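Equipment Review: The Ploseo Garment Worktable
Linen and Laundry Services, Product Evaluation Series
Posted 26 August 2022

The Ploseo worktable is a freestanding surface intended for sorting, pressing and folding finished garments. It is sold to small laundries, school athletic departments and uniform stores, and it competes most directly with the heavier Keltell bench that many of our member sites already own. This review covers the standard model in white. The table was purchased at the regular price through Drevesano, and the manufacturer had no part in the evaluation.

The review was carried out by Rostyslav Pavliuk, with assembly notes and measurements contributed by Orest Pavliuk. The table was placed in the finishing room at our Dmytriv site and put into regular service for 11 weeks. During that period it received more than 2000 garments, chiefly cotton T-shirts and light sweatshirts. Sheets and towels were handled elsewhere and do not form part of our findings.

Delivery and assembly

The table arrived in two cartons, both in good condition. The printed instructions are clear, although the diagram for the leg braces shows the left brace in the position of the right one. Assembly required 58 minutes. The necessary wrench is supplied. A second person should be present when the top is turned over, as the finished edge marks easily against a concrete floor.

The legs adjust separately at the foot. Our floor slopes toward a drain, and the table was brought level without shims. The locking nuts were checked again after the second week, when one required tightening.

The surface

The top is smooth and has a matte, off-white finish. Under the overhead lights of the finishing room this proved to be a considerable advantage. Glossy tops produce a glare that hides lint and small stains on pale cloth, and staff reported fewer missed spots after moving from the older bench. Heather-gray cotton, a difficult material to inspect under strong light, could be checked easily at normal working distance.

Matte surfaces can hold cloth too firmly. On the Ploseo, a T-shirt stays where it is laid while a sleeve is brought over, yet the whole garment can still be turned with one hand. Heavier sweatshirts drag slightly. Printed shirts also behave differently from plain ones: a large printed area lies flat and resists the fold, and the unprinted cloth next to it tends to gather. We advise staff to smooth the plain portion first and to place the fold line outside the lettering wherever the pattern of the shirt allows it.

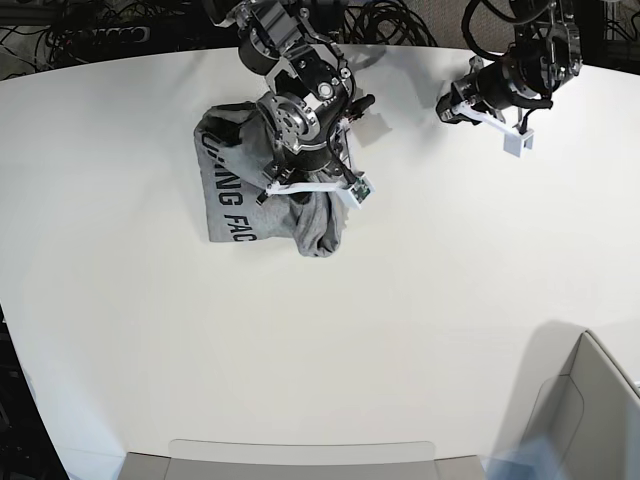
A gray T-shirt on the white tabletop, partly folded, with the lettered portion lying flatter than the gathered cloth beside it.

The gently curved edge deserves mention. Square-edged benches catch at hems and drawstrings when garments are drawn toward the operator, and we recorded no snagging of this kind on the Ploseo. The curve does have a cost. A folding board cannot be set flush against it, and sites that use a fixed board as a guide will need to clamp it farther in, with some loss of working area. Staff who fold by hand will not notice the difference.

Working space

There is sufficient room to lay out an adult T-shirt at full width and keep a finished stack to one side. Two stacks are possible if the operator is careful. The Keltell bench is deeper and remains the better choice for jackets and long garments, but its depth is of little use for shirts, and several members of staff found it tiring to reach across.

The manufacturer offers a raised rear rail as a separate purchase. We did not order it for this review and cannot comment on its quality. Sites that place the table against a wall are unlikely to need one.

Cleaning and wear

The surface was wiped daily with a damp cloth and mild soap. Dust and loose fiber came away without difficulty. Dye transfer from new dark garments was harder to remove and left a faint shadow near the front edge, which faded over several cleanings – it had not disappeared entirely when the review period closed. Abrasive pads should not be used. A trial on the underside produced a shiny patch that could not be restored.

No chips or cracks were found. One foot cap split and was replaced by Drevesano without charge, although the replacement took longer to reach us than the table itself.

Price and availability

The Ploseo costs noticeably less than the Keltell bench and somewhat more than a general-purpose folding table. Drevesano currently lists the white model as in stock. A gray top is expected in December. Given the benefit of the light surface for inspection, we would suggest that sites handling mainly pale garments order the white version.

Recommendation

Recommended for sites that finish T-shirts, light uniforms and similar items in quantity. Not recommended as the only table at sites that handle outerwear or that depend on a fixed folding board.

The Dmytriv site has retained its table, and the dye mark and locking nuts will be inspected again in December. Member sites that wish to try the surface before ordering may arrange a visit through the equipment desk and are asked to bring a selection of their own garments.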